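Which fingertip pads for thin cotton? Hand-held gripper, folding tests

Posted by Edeltraud Rothe
Sunday evening

Hello everyone, and sorry in advance for the length! I've been comparing two sets of fingertip pads on my hand-held grippers, the Flakero ones and the softer Holtar ones, and I'm going back and forth on which to keep. The job is folding clothes on a bed, one gripper in each hand. Towels and jeans are no trouble with either set. Thin white cotton is where I get stuck, because I either close on nothing at all or pick up the bedspread along with the shirt.

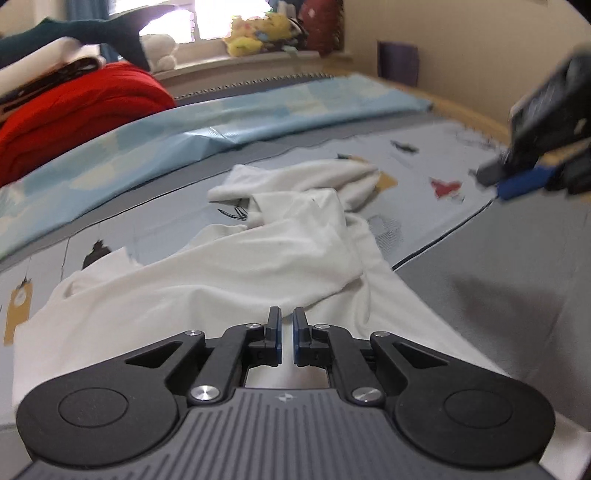
So far I've done 100 tries with each set. Flakero gave me a clean single-layer pick 66 times, and Holtar was a bit behind, though I was getting tired by then and I'm sure it shows. Has anybody found a pad that's kinder to soft fabric, or is it my technique? I'd love to hear what you all use before I order yet another set.

Schwerdtfeger
Welcome, and good for you for keeping count! I'd leave the pads alone for now and change how you come in. Open the fingers a little, press down very gently beside a fold, and close slowly so the cloth bunches up between the tips. Going straight down on a flat spot hardly ever works for me with thin stuff, whatever pads I have on. I'd also swap sets every 6 tries or so, otherwise you're mostly measuring how tired your hands are (mine give up well before my patience does). And do try a firmer cover under the shirt. A squishy mattress lets everything sink away from you, and then you grab the bedspread.

Nilula
holtar all the way, never had a problem. wipe them down first tho

Edeltraud Rothe
Thank you both! The slow close beside a fold got me 4 good picks in a row just now, so I'll redo the whole comparison that way, swapping sets as I go. Wiping the pads hadn't even crossed my mind, so I'll do that tonight too.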